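Visit to the Gava branch, February

The visit was made at the invitation of the branch secretary, Faisal Rajput, and had two purposes: to inspect the Marnivo collection before it is catalogued, and to see the condition of the burial ground at Rotent. I arrived by the morning train and was met at the station.

## The Marnivo collection

The collection is held in the upper room of the branch library. It consists of 42 boxes, mostly parish transcripts, muster lists and family letters given by members over the years. Three boxes have water staining on the lower edges. The letters inside are legible and have been interleaved with acid-free paper.

The existing index is on cards, by surname only. I recommended that place of birth and the donor's name be added when the cards are typed up. The branch has agreed to use the same headings as the national register, so that lineage papers can be checked against both.
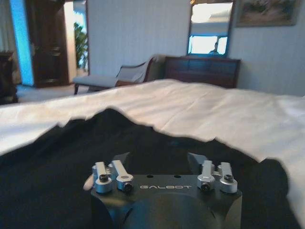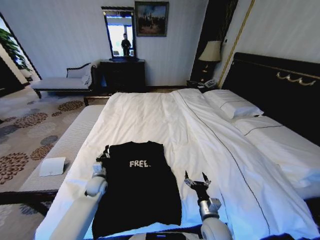

*Gripper bearing the name GALBOT (first picture); black T-shirt on a bed, with two white robotic arms (second).*

## Rotent burial ground

We drove out after lunch. The ground is reached by a track from the Song road and is not signposted. The boundary wall is sound on the north and east sides. On the south side a short length has fallen and the stone has been stacked for re-use.

The branch holds a plan of the graves drawn up by an earlier secretary. We checked the first two rows against it and found one error, a husband and wife entered in the wrong order. Lichen has been left alone, as advised. The inscription on the Marnivo family stone should be recorded this year, as the face is beginning to flake.

## Branch meeting

The evening meeting opened at 7 pm. I gave a short report on national business and answered questions on the supplemental application form, mainly on which certificates may be sent as copies. A grant of 300 pounds towards the wall was approved. Mr Rajput will send the corrected grave plan to the national office with the next set of minutes.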